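Search this site
Search for: Go

Clerkon Teach Kit — two months of steering an arm by hand

I've wanted to write this one up since December, when the box landed on my desk in Kenville and I canceled my evening plans to open it. The Clerkon Teach Kit is a remote-control setup for a robot arm you already own. You get a handheld controller, a little interface box, the recording software and a very long cable. You steer the arm through a task, the software saves everything you did, and later you train the arm on those recordings. It cost me $568, and I'd buy it again tomorrow.

The first thing I noticed is how light the controller is. My old one (a Brerkesico, long out of production) felt like carrying a full kettle, and my wrist knew about it after half an hour. With this one I forget I'm holding anything! The trigger closes the gripper in proportion to how far you pull it, so you can ease the fingers shut on something tiny and feel where you are in the travel. There's a bit of slack in the first part of the pull. You get used to it by the end of the first evening, but I'd love to see it tightened up.

Setup took me longer than the manual says it should. Pairing the controller was quick, then I lost an hour to the camera page, which wants every view named before it will save anything. Name them first. The cameras matter a lot with this kit, and I'd say try a few positions before you settle, one looking down the table and one close to the fingers at least.

For the test I picked the plainest task I could think of: a little white block and a green lid on a gray mat, block goes in the lid. It sounds like nothing. It's a great task for learning a controller, though, because the block is small enough that lazy steering gets you nowhere, and the lid's rim is just high enough to catch on if you come in too low. I moved both things to new spots between takes so the recordings wouldn't all look alike.
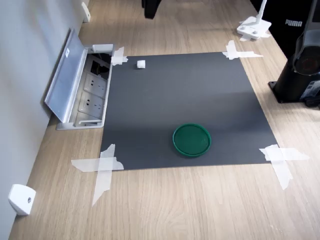
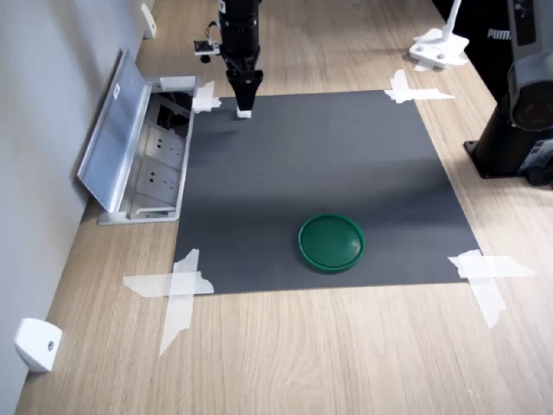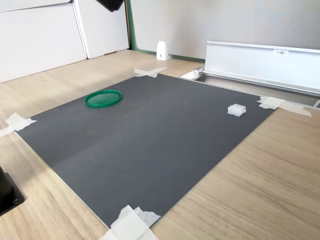
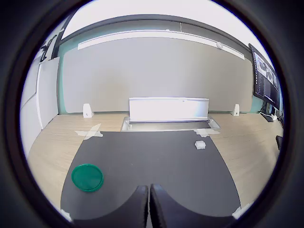
The block-and-lid task on the taped-down mat, from several views.

My takes got better fast. The early ones wander all over the place, with me hunting for the right height and then backing off — you can hear me muttering if you leave the microphone on, so turn the microphone off. After the first 20 I stopped thinking about which way to tilt my hand and just looked at the block. That's the moment I fell for this thing. It follows you so closely that you start making small, natural corrections, and those corrections are exactly what you want in your recordings.

I ended up with 974 takes, spread over a lot of evenings. The review screen is the best part of the software by a mile. You scrub through a take with all the views side by side, mark it keep or toss with one key, and go straight to the next. I've used programs where throwing out a bad take meant digging through folders, and I'm never going back to that.

A few gripes. The cable clip on the interface box is flimsy and mine popped off in the first week. The help pages assume you already know what a dead zone is. Software version 2 fixed the freezing I had with long sessions, but it also moved the emergency pause from the big button to a small one, and I really wish they'd move it back. You can remap it, and you should, before you do anything else.

The other one people ask me about is the Mészáros, where you take hold of the arm itself and push it through the motion. I had a weekend with one. It's lovely for big sweeping moves, and you feel contact right in your hands, but your own arms end up in the camera views, and for small pickups I was clumsier with it. If you're sorting little things on a table, I'd go with the Clerkon. For wiping or stirring I might lean the other way.

One last tip: tape your mat down at the corners, with more tape than looks reasonable. Mine is ugly and it stays put.

Comments

gearbox_lou
Does the trigger slack get worse over time? Mine feels looser than it did last month.

deskarm
Remapping the pause button is the best advice in here. Took me ages to find the menu, it's under Input and then Advanced.

tinker in the attic
Did you reset the arm to the same start position for every take? I've been varying mine a little and the trained arm seems less fussy for it.

pnwbuilds
Same clip broke on mine. A zip tie works fine.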